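Housekeeping Skills 1 - Unit 9 handout: making up the guest bed
Instructor: Mireille Karam

Read before lab. Bring a pen, closed shoes.

Strip first. Everything off, pillows onto a chair, never the floor. Check mattress for stains, report on the room sheet. Then fitted sheet - head corners before foot corners, pull tight, flatten with forearm. Wrinkles near the headboard get missed alot.
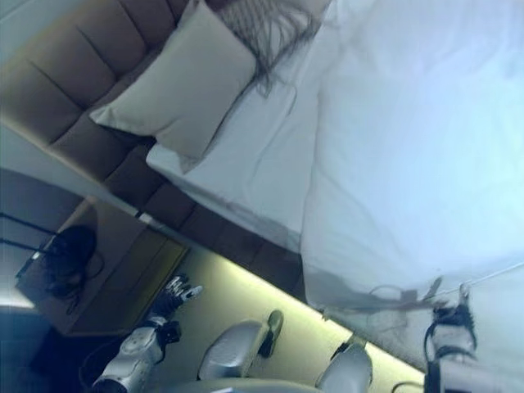 Cords. Clear anything lying on the bedding before you spread the next layer. Nightstand cables go behind, not over the front. Padded headboards: dry brush down the channels, top to bottom, no spray.

Duvet next. Two ways we accept:
- flat, even drop both sides
- folded back over itself, thick fold across the bed

Fringed hems hang free, dont tuck. Shake out and check for pulled threads.

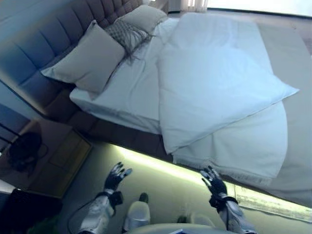
Pillows last. Plain ones against the headboard, textured one with them, fringe straightened by hand. Open end of the case faces away from the door.

Under-bed light: wipe along the strip, dry cloth only. Rug edge flat.

Lab check is 18 minutes per bed, 50 points. Partners: Shadi with Lama, Thomas with Marwan. Linen cart code 2686.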